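February 2019, bench notes, bins

Went back over the Flirneo bins again. Skata's sheet rates them at 70 wash cycles before the lining goes dull. I don't believe it. Ours have had 7 and I would not show them to a visitor. Jalura says the marks are cosmetic and will come off with their paste. They said the same in November about the other batch, and I'm still looking at that batch.

Tried the paste on bin 505, one corner only. Left it overnight, wiped it down, got a gray rag and the same stain. Maybe a shade lighter if you want it to be.

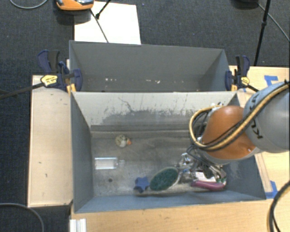

Front bin with mixed items in. Scuff band across the back wall, staining on the floor.

The scuffs on the back wall bother me less than the floor. Scratches I can live with. The brownish patches make it hard to tell old dirt from new, and small dark things get missed at clear-out. The bottle and the blue star are easy enough to spot.

Flanagan wants 69 for a replacement liner. Seems steep for a sheet of plastic – and no word on whether it fits sloping walls. Asked for a sample before anyone orders.

To do: second corner, plain dish soap, no paste. Write down how long it soaks this time.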